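Gripper 2, pads and linkage

27th July
5 min read

Started on the hand-held gripper after breakfast and was at it until the light went. Complaint as logged: fingers do not come back to the same opening after a long session, and the recorded width drifts with them.

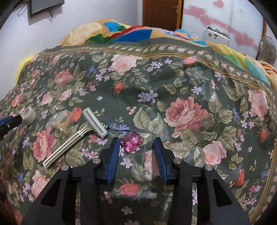 Vesela Hoxha had written overnight that I should leave the pads alone until the pivots were ruled out, that a worn pad changes what the fingers hold and has no business changing what they read with nothing between them. She also wanted the zero taken before any screw was touched. She is right on both, and I had already loosened one screw by the time I read it. Put it back, noted it, took the zero anyway.

Zero with fingers fully closed and no object: the counter gave 162. It should give 40. That is the value Mirsad Ivanov wrote down when the tool was assembled in January, and it is the value the logging software subtracts. Full open gave 1369, which matches his sheet to the count. So the span has shrunk from the closed end only. If the sensor had slipped on its shaft I would expect both ends to move together. Something is stopping the fingers short, or the closed end is being read before they get there.

Repeated with the tool pointing down, then on its side. Same closed value each time. Repeated with a hard squeeze on the trigger and it fell a little, then came back up when I let off. Elastic, then, at least in part.

Pivots next. The four bolts on top of the frame are the ones that matter, two for each finger linkage. Checked each for side play by holding the frame and pushing the finger up and down at the tip. Left side has none to speak of. Right side has a small click at the outer bolt. Backed that bolt out and found the washer under the head dished on one side, with gray paste around it that was once grease and is now grease and dust. Cleaned the bore with a cotton swab and alcohol, let it dry, put in a new washer, one thin wipe of the light grease. The heavy grease in the Petek tin is the wrong one for this joint. It feels good on the bench and then drags when the room is cool. I have relabeled the tin.

Tightening: snug, then back off until the finger falls under its own weight from half open, then forward by a hair until it only just does not. Thread lock on the last turns, the removable kind. Mirsad's sheet gives a torque for these bolts, but it was written for the earlier frame and the new one is thicker at the pivot. I crossed the torque out and wrote the drop test in its place. Ilir will object that a drop test is not a number.

Closed value after this work: unchanged. The click is gone, so the time was not wasted, but the click was not the fault.

Moved on to the pads. Both are the blue ridged type. With the fingers shut by hand and a flashlight behind them, light showed at the tips and none at the root. They were meeting at the root first and holding the tips apart, which fits the spring I felt on the trigger. Took the right pad off. Under it was a second layer of adhesive, a full strip, laid over the old one. Whoever changed the pads at Misidlow did not strip the finger before sticking the new pad down. Left pad, same thing. Two thicknesses where there should be one, on both sides, and a lump at the root where the strip had been folded back on itself.

Removing it took most of the middle of the day. Alcohol softens the upper layer and does very little to the lower one. A plastic scraper works if kept flat. I did not use a blade. The face of the finger scratches easily and a raised scratch would put me back where I began. Wiped down twice, dried, new adhesive trimmed short of the root by the width of the strip's backing tab. Pads back on, clamped overnight thickness of card between them, fingers held shut with a rubber band for the time it took to eat.

Closed value: 40. Opened and shut it by hand a good many times and it stayed there. Full open still 1369.

Cable side. Inspected the spare lead while the adhesive was setting: white connector housing, white ribbon. The lead now fitted in the tool has been dropping out once in a while, according to Teodora Janevski, who sees it as flat stretches in the width plot. I have not been able to make it happen. Bent the fitted lead at the exit, pulled it, twisted it, logged the whole time, no flat stretch. I do not like swapping a part that tests good, so the fitted lead stays in and the spare goes in the bag with the tool. If Teodora sees another dropout, swap it and mark the old one. Do not put it back in the box with the others.

Strain relief on the fitted lead was a single turn of tape, and the tape had crept. Redid it with a loop of slack ahead of the first turn so the pull lands on the tape and not on the crimps.

Grip check to finish. The small pink figure is a useful test piece because it is glossy and has facets, and a pad that is not sitting flat will let it rotate. Picked it up across the narrow way and the long way. It held in both. Slight turn on the long way with a light squeeze, none with a firm one. I would call that normal for the shape, but there is no earlier record for this figure, so it is a starting point and nothing more.

Sheet updated as follows:
- Closed zero confirmed at 40, with the date.
- Torque value struck, drop test added.
- Strip finger to bare surface before fitting any pad. Underlined.
- Adhesive stops short of the root.
- Light grease only at the pivots.

Still open: every session recorded between the Misidlow pad change and today has a closed end offset of 162 less 40. Haris Halilović wants to subtract it and move on. I am not sure that is safe. The fold in the adhesive would have compressed over the first few days, so the early sessions may have a larger offset than the one I measured this morning. Asked him to plot the closed minimum session by session before anyone corrects anything. If it is flat, subtract. If it slopes, we talk.

Order more washers. The tool goes to Trustlow next, with the card still between the pads.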